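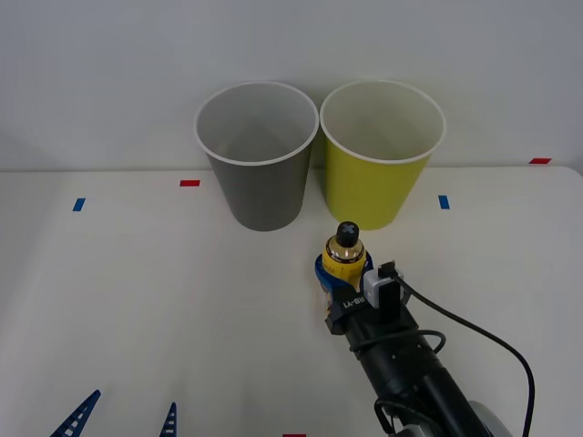
The paper cup work in Rusdale has gone forward since our last report, and the grant for this period is used as planned. Brusska delivered 200 cups for the trial. We now compare two outside colours, the grey and the yellow-green, both with a white rim - the shape is nearly the same. Altıntaş asked for 80 pieces to test in its canteen. The printing is six days behind, and we expect to finish it in August.

May 24, 2018

Related reports
Cup trial, first period
Stustaston storage costs

Home | Reports | Partners | Contact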